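Flivis Workshop Forum > Benches and Surfaces > Wood boards on perforated metal tables

Gindden_Facilities
Posted 23 Jul 2002
Our department has placed a pale wooden board over a perforated metal table for work with small plastic blocks. Members are invited to comment on whether the board should be fixed in place or left free.

Rungrueang
The board should be fixed. A free board will creep over the course of a day, and any layout marked on it loses its value. We recommend bolting through the existing holes.

dedora_stores
I must disagree with the previous member. Drilling a good board in order to hold it still is poor practice. Our department uses thin rubber matting underneath and has recorded no complaints since April.

Rungrueang
Matting compresses unevenly. On a board of any size the corners will sit at different heights. Our shop replaced 13 sheets of it before abandoning the method.

bench406
May I ask what finish is proposed? Oil leaves a residue on plastic parts. A plain sanded surface is preferable, although it marks easily.

Gindden_Facilities
No finish has been approved. The question of fixing remains open.

dedora_stores
Kindly advise whether edge clamps would be acceptable. They require no drilling and can be removed for cleaning.

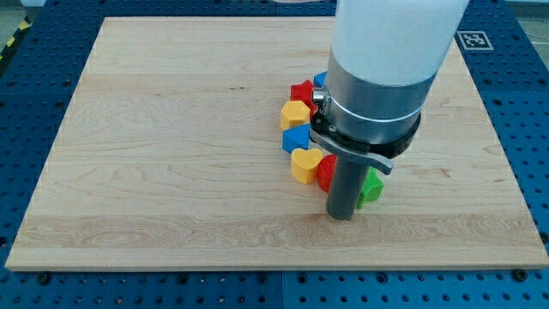 Attachment: wooden board on blue perforated table, with colored blocks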